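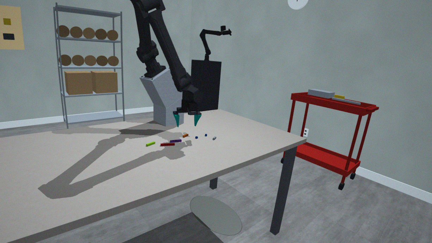

The Thirty-Second Rule

Rule 14 in the Lundine handbook says that before any arm makes its first move over a new layout, the person at the console has to say out loud what it is going to do, and then wait 30 seconds. Imai thought it was the best rule in the whole book, and she had only been there since Monday.

"Out loud?" her brother had asked on the phone. "To a simulation?"

"To a simulation! It's so good. You say it and you hear how dumb it is, and then you have half a minute to fix it."

She loved the simulated room too. Somebody at Gandska had built it years before the company changed hands, and they had put in things no test would ever need. There was a clock up on the wall. There was an electrical outlet, with a real little cover plate, that nothing would ever be plugged into. There was a red cart with wheels. She had spent part of her lunch just moving the camera around to look at the shelves.

Now the big arm hung over the long table with its gripper open, and the small colored pieces lay scattered underneath. Her job was to write the order of picks, have it signed, and run it. If it ran clean in here it would go to the real arm in Sketodport.

Sheena Matheson came and stood behind her chair with a mug of tea. She had written most of the handbook, and she had a way of reading a screen with her chin tipped up, like someone looking for a street number.

"Go ahead," said Sheena.

Imai cleared her throat. "The arm will pick up the orange block. Then it'll do the purple bar, the red bar and the green bar, then the two blue cubes, and the gray block last."

"Wait starts now."

The seconds ran down in the corner of the console. Imai looked at the table. She looked at the orange block, nearly under the gripper, such an easy first pick, and felt fine about it. Then she looked at the two blue cubes, which were tiny, and thought about those big fingers opening up over them.

"Oh," she said. "I said 'do.' I said it'll do the purple bar."

"You did."

"I didn't say where anything goes! I never said where it puts them down."

"Is it in the plan?"

Imai scrolled. The drop point was in the plan. It was the same drop point seven times, copied down the page, because she had filled in the first line and pulled it to the bottom. The arm would have set the purple bar down right on top of the orange block and pressed on from there.

"It would have made a tower," she said.

"It would have tried. And in here, a tower is funny." Sheena pulled over a stool. "What does Rule 9 say?"

Rule 9 was the one about treating the simulator as if it had fingers to lose. Imai knew it by heart and said so, and then recited it, a bit too fast. No person practices in the model what they would not do at the machine.

"Do you know where I stole that?" Sheena said. "A boiler manual from 1925. It belonged to my great-grandfather. There's a page on lighting a cold boiler and it says to walk through it with the fire out, and to walk through it properly, doors and all. I thought that was terrific. I still do! I copied the page and taped it inside my locker, and then I got asked to write a handbook."

"So the out loud part is from boilers?"

"The out loud part is from my driving instructor."

Imai laughed and went back to the plan. She gave every piece its own place, in a row along the open part of the table, with a full gripper's width between neighbors. It took her a while. She moved the blue cubes up to the front of the order, then moved them back, then asked about it. Sheena said that was a matter of taste and she would sign either one, but she wanted to hear the reason in the log. So Imai wrote the reason in the log, two lines, and read them over and cut one.

By then it was ten to four, and people were drifting past with their coats on. A man from the Sketodport side stopped to ask if the plan was coming today.

"It's coming when it's been said," Sheena told him, quite cheerfully, and he nodded and sat down on the edge of a desk to listen.

Imai put both hands flat on either side of the keyboard. The arm was still where it had been, black and enormous, its shadow lying across the table toward her.

"The arm will pick up the orange block," she said, "lift it straight up, and set it down at place one."

She went through all seven. She said every lift and every place. When she had finished, Sheena started the wait, and the three of them watched the table, and Imai found that she was grinning.

"Anything?" Sheena asked, when the count reached zero.

"No. Can I run it?"

Sheena leaned over and signed.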